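Search articles Go

Gresach (robot)

Gresach is a two-armed tool-handling robot assembled at the Tritdale shared workshop. It was built to move hand tools between a pegboard and an open bin. The name covers both the machine and its control software, which is maintained separately under the name Skilthorpe.

Construction

Each arm ends in a black gripper with jointed fingers. A small camera is mounted at the wrist and looks out past the fingertips, so the gripper itself can take up part of the wrist view. The builders first used a single overhead camera, but the arm blocked the hooks during the final approach. The wrist cameras were fitted in August. Wiring was redone at the same time, with 320 mm of slack left at each elbow.
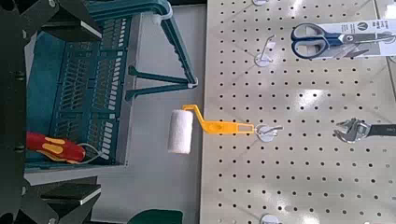
Llinos Mathias argued in the build log that the wrist view should be used only for the last 35 mm of travel, and that a wider camera should handle everything before it. The present software follows a version of this scheme – the changeover distance is set separately for each tool.

Work area

The pegboard is perforated in a regular grid and fitted with white hooks. Tools kept on it include scissors still on their retail card and a small paint roller with a yellow handle. Glare on the board affects hook detection, and exposure is therefore fixed before a run.
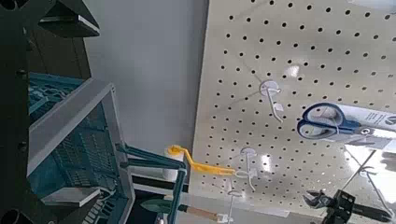

Hook positions are stored as grid coordinates and checked again whenever a hook is moved. A tool with a hang slot must be lifted clear of the hook tip before it is drawn sideways. Carded tools are held by the tool body, as the card bends under load.

Control

The arms can be guided by an operator or run from recorded motions. A recording is discarded if the gripper loses its hold more than five times. Version 2072 of Skilthorpe, released on 2018-12-31, added a shared work limit that keeps the two arms apart over the bin.

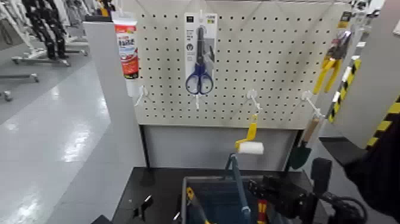 According to Gyu-bin Maeng, the limit is too cautious and slows any task in which a tool passes from one hand to the other. Later settings allow it to be narrowed – the default value is unchanged.

See also
Tool holder
Wrist camera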